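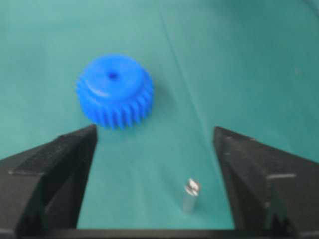

2022년 8월 30일. 기어 끼우기 과제 2차 연습. 대회 규정집 다시 읽음. 핀을 잡아서 기어 구멍에 꽂든, 기어를 들어서 핀 위에 씌우든 상관없음. 단 시작할 때 둘이 떨어져 있어야 함. 지금까지 우리는 계속 기어를 먼저 잡았는데 오늘부터 핀 먼저로 바꿔봄. 핀이 두 손가락 사이에 서 있고 파란 기어는 왼쪽 손가락 끝 바로 너머에 누워 있는 이 배치가 제일 골치. 그대로 내려가서 핀만 잡으면 될 것 같지만 핀이 오른쪽 손가락에 조금 더 가까움. 그냥 닫으면 오른쪽이 먼저 닿고 핀이 밀림. 닫기 전에 손목을 오른쪽으로 살짝 옮겨서 가운데 맞추고 닫을 것. 이 순서를 오늘 기본으로 정함.

오전
- Koltarar 제어 보드 펌웨어 다시 올림. 지난번 멈춤 현상 재현 안 됨. 원인은 모름. 일단 넘어감
- 손가락 열림 폭 초기값 확인. 설정 파일이랑 실제 값이 다름. 누가 실습 시간에 바꾸고 저장 안 한듯. 제발 바꾸면 여기에 적어주세요
- 영점 다시 잡음. 잡고 나서 케이블이 손목에 걸려서 한번 더. 케이블 타이 위치 바꿈

카메라
초점이 무름. 기어 이빨 경계가 뭉개져서 윤곽 검출이 이빨마다 들쭉날쭉함. 허브 위 구멍은 진한 남색 점으로 잡히니까 이빨 말고 구멍 중심을 기준으로 쓰는 게 나을듯. 매트가 청록이고 기어가 파랑이라 색상만으로 자르면 경계가 애매함. 채도까지 같이 봐야 함. 핀은 윗면이 밝게 튀어서 밝기로 찾으면 됨. 다만 조명 각도 바뀌면 장담 못함. 매트에 비스듬히 희미하게 보이는 선은 직선 검출에 한번 걸렸음, 무시 처리 넣기. 문턱값은 235로 두고 시작. 너무 높으면 핀 반사광이 사라지고 낮추면 손가락에 있는 긁힌 자국까지 딸려옴. 손가락 영역은 어차피 고정이니까 마스크로 가리는 게 맞음. 오후에 마스크 그림.

오후
핀 먼저 방식 연습 시작. 첫 시도 실패, 닫을 때 핀이 넘어감. 손목 이동을 빼먹고 닫음. 내가 정해놓고 내가 빼먹음.
다음 시도는 이동 넣고 닫음. 핀 잡힘. 그런데 들고 가는 도중에 살짝 기울어서 구멍 입구에서 걸림. 힘으로 밀었더니 기어가 매트 위에서 미끄러짐. 누르면서 돌리는 동작(나선 탐색) 넣어야 함. Zutden 쪽 예제 코드에 비슷한 함수 있다고 해서 찾아봤는데 좌표계가 우리랑 반대. 부호 바꿔서 가져옴. 주석에 적어놨음.
나선 탐색 넣고 두 번 성공. 성공했을 때 둘 다 내려가는 속도를 늦춘 상태였음. 속도 때문인지 탐색 때문인지 아직 구분 안 됨. 내일 속도만 되돌려서 다시 해볼것.

Haberkorn 선생님 잠깐 들르심. 말씀하신 것:
- 잡고 나서 바로 들지 말고 잠깐 멈췄다가 들어라. 핀 기울기 줄어든다
- 성공한 것만 저장하지 말고 실패도 다 저장해라. 나중에 뭐 때문에 안 됐는지 볼 게 없다
- 발표 자료에 Sieglinde 철자 틀렸다고 하심. 죄송합니다. 표지랑 마지막 장 둘 다 고침

멈춤 시간 넣으니까 눈으로 봐도 덜 흔들림. 기울기 수치는 아직 안 뽑음. 로그에는 있으니 누가 그래프로 좀.

코드 정리
grasp_pin 함수랑 insert 함수 분리함. 전에는 한 덩어리라서 중간에 멈추면 처음부터 다시 돌려야 했음. 이제 핀 잡은 상태에서 insert만 따로 호출 가능. 단, 호출하기 전에 손가락이 진짜 닫혀 있는지 확인하는 코드가 아직 없음. 빈손으로 꽂으러 가는 거 한번 봤음. 급한 건 아니지만 대회 전에는 꼭.
저장 폴더 이름은 Fukix로 통일. 날짜_사람_번호 순서. 공백 넣지 마세요 스크립트 깨짐. 예전 4월 데이터는 카메라 각도가 달라서 섞으면 안 됨, 따로 빼둠.

팀 얘기
Olatunji 팀은 기어 먼저 방식 그대로 간다고 함. 걔네는 손가락 끝에 고무를 덧댔음. 우리도 해볼까 하다가 규정집에 손가락 개조 항목이 애매해서 보류. 운영 쪽에 메일로 문의했고 답장 기다리는 중. 답 오면 여기 밑에 추가하겠음.
부품 검사할 때 여분 기어도 같이 내야 하는지는 아무도 모름. 이것도 메일에 같이 물어봄.

남은 일
- 속도 원래대로 돌리고 나선 탐색만으로 되는지
- 닫힘 확인 코드
- 핀이 손가락 사이가 아니라 기어 뒤에 놓인 배치 연습. 이건 아직 한번도 안 해봄. 손가락이 기어를 먼저 건드릴 것 같음. 접근 방향 자체를 돌려야 할 수도
- 카메라 초점 링 조이기. 육각렌치 작은 거 못찾음, 공구함 2번 칸에 없음. 가져간 사람 돌려놔주세요
- 비상정지 버튼 위치 옮기기. 지금은 노트북 뒤라서 손이 안 닿음
- 연습 기록표 인쇄. 시작 배치, 잡기, 꽂기, 메모 칸만 있으면 됨

퇴실 전에 팔 전원 내리고 공압은 안 쓰니까 그냥 둠. 매트는 물티슈로 닦지 말것, 얼룩지면 밝기 검출 또 틀어짐. 마른 천으로. 내일 먼저 오는 사람이 영점부터 확인하고 시작해주세요. 설정 파일은 새로 저장해둔 거 쓰면 되고 옛날 파일은 이름 뒤에 old 붙여놨ㅇ음.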